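Stiritby

Stiritby est un concours étudiant de manipulation robotique, organisé chaque année en octobre et ouvert aux équipes de licence et de master. Les participants y enregistrent eux-mêmes des démonstrations au moyen de pinces tenues à la main, puis entraînent un programme de commande qui est évalué sur un bras fixe. Le nom désigne à la fois le concours et l'unité d'enseignement facultative qui y prépare.

Historique

Le concours est issu d'un atelier de fin de semestre consacré à la programmation de bras industriels. Les premières éditions demandaient de trier des pièces rigides sur un plateau. L'épreuve d'objets souples a été ajoutée plus tard, à la demande d'équipes qui jugeaient le tri trop proche des travaux pratiques ordinaires. Le règlement actuel a été publié le 11 août 2021. Il fixe la composition des équipes, le matériel admis et le barème, et remplace les consignes que chaque jury rédigeait auparavant pour sa propre session.

La dernière édition menée sous l'ancien règlement avait réuni 14 équipes. Celle qui a suivi en comptait 22, dont plusieurs formées par des étudiants en design ou en ergonomie.

Matériel

Chaque équipe reçoit une paire de pinces Tondeo, munies d'une caméra et de marqueurs de repérage. L'opérateur tient les pinces et accomplit la tâche avec elles. Les trajectoires et les images sont enregistrées ensemble, puis relues dans le logiciel Brukico, qui sert aussi à découper les séquences et à écarter les prises inutilisables. Les équipes peuvent remplacer les doigts des pinces par des pièces de leur conception, à condition d'en déposer les plans avant la phase d'enregistrement. La modification des caméras et des marqueurs est interdite.

Épreuves

Le concours comporte trois épreuves. La première porte sur le rangement d'objets rigides et la deuxième sur l'ouverture de contenants. La troisième, dite épreuve des bagages, consiste à ouvrir un sac à dos, à y déposer un objet et à le refermer. Le sac est posé sur une table et ne doit pas en tomber.
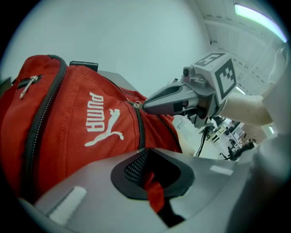
L'épreuve des bagages est considérée comme la plus difficile du programme. Le tissu se déforme sous la pince, le curseur de la fermeture à glissière est de petite taille et la position de la tirette change d'une prise à l'autre. La plupart des équipes travaillent à deux pinces, l'une pour maintenir la toile, l'autre pour déplacer le curseur. Le règlement n'impose ni modèle ni couleur de sac pour l'entraînement. Celui de la finale est choisi par le jury et n'est montré aux équipes que le jour même.

Phase d'enregistrement

Les démonstrations sont réalisées en laboratoire, sur des créneaux réservés à l'avance. Une équipe peut soumettre au plus 196 démonstrations par épreuve. Ce plafond a été introduit pour limiter l'avantage des groupes disposant de plus de temps de salle. Les prises interrompues entrent dans le décompte si elles ont été déposées sur le serveur. Les équipes tiennent un cahier où figurent l'opérateur, l'objet utilisé et les incidents éventuels. Ce cahier est remis avec les données et peut être consulté par le jury.

Notation

Chaque épreuve est notée sur 100 points. La réussite de la tâche compte pour la plus grande part, le reste allant à la durée d'exécution, à la qualité des données et au rapport écrit. Une intervention humaine pendant un essai entraîne l'annulation de celui-ci. En cas d'égalité, l'équipe ayant soumis le moins de démonstrations est classée devant.

Jeu de données Amin

Les enregistrements remis par les équipes qui y consentent sont réunis dans un jeu de données nommé Amin, mis à la disposition des participants des éditions suivantes. Il peut servir à l'entraînement préalable, mais son emploi doit être déclaré dans le rapport. Les données de l'épreuve des bagages y forment un lot séparé.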